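Arbeitsplatten abdichten: Was ich beim zweiten Mal anders gemacht habe

19. August 2019 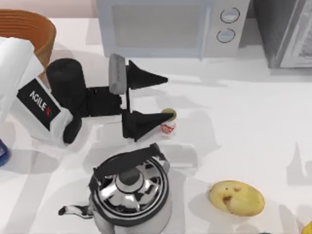 Silikon allein reiche an der Wandfuge völlig aus, schrieb Efraín Benavides unter den letzten Beitrag, das Dichtband darunter sei hinausgeworfenes Geld. Er habe seine Küche so gebaut und seit Jahren keinen Schaden. Das kann stimmen. Eine Fuge hält, solange sich die Bauteile wenig bewegen und die Flanken sauber waren. Bei mir war beides nicht der Fall.

Zur Ausgangslage: Spanplatte mit weißer Beschichtung, Kante an der Wandseite unbehandelt, Fuge direkt auf den Rohschnitt gespritzt. Im Dezember war die Platte links neben der Spüle aufgequollen. Beim Ausbau ließ sich das Silikon an einem Stück von der Schnittkante abziehen, Späne hingen daran. Die Haftung zur Fliese war einwandfrei. Versagt hatte also die Seite, die ich für unkritisch gehalten hatte.

Der neue Aufbau ist folgender. Schnittkanten mit Körnung 120 brechen, absaugen, dann zweimal mit Zweikomponentenlack streichen. Zwischen den Anstrichen über Nacht liegen lassen. Der erste Anstrich verschwindet fast vollständig im Material, erst der zweite bildet einen Film. Den Ausschnitt für die Spüle behandle ich genauso, einschließlich der Ecken, die mit dem flachen Pinsel schlecht zu erreichen sind. Ein alter Borstenpinsel, auf zwei Zentimeter gekürzt, geht besser.

Danach kommt das Dichtband. Ich habe das von Fosari genommen, 10 mm breit, vorkomprimiert. Es wird auf die Plattenkante geklebt, bündig zur Unterseite, dann wird die Platte an die Wand geschoben. Das Band ist die zweite Dichtebene und zugleich Hinterfüllung. Ohne Hinterfüllung haftet das Silikon an drei Flächen und reißt bei Bewegung — das war der zweite Fehler in der alten Ausführung.

Befestigt wird von unten mit Winkeln und Langlöchern. Die Platte arbeitet in der Länge, auch wenn der Hersteller das im Datenblatt auf einen Halbsatz beschränkt. Bei mir liegt der Schraubenabstand bei 50 cm, an der Spüle enger. Schrauben nur handfest anziehen.

Zum Silikon selbst: neutral vernetzend, sanitär, weiß. Essigvernetzendes riecht stärker und verträgt sich nicht mit jedem Untergrund. Thaddäus Wieser empfahl mir, die Fuge nach dem Abziehen nicht mehr anzufassen, auch wenn sie unsauber aussieht. Daran habe ich mich bis auf eine Stelle gehalten. Die Stelle sieht man.

Kosten: Lack, Band, zwei Kartuschen und die neue Platte lagen zusammen bei knapp 200 Euro, wobei die Platte den größten Teil ausmacht. Den Zuschnitt hat Zollberg übernommen. Die Maße stimmten, die Kante war an einer Ecke leicht ausgerissen, was unter dem Lack nicht mehr auffällt.

Offen ist die Eckverbindung rechts. Dort sitzt noch der alte Gehrungsstoß mit drei Plattenverbindern, von oben dicht, von unten nie behandelt. Ich werde ihn beim nächsten Ausbau der Spülmaschine lösen und die Stirnflächen nachstreichen. Bis dahin bleibt ein Streifen Löschpapier unter dem Stoß, den ich beim Putzen kontrolliere.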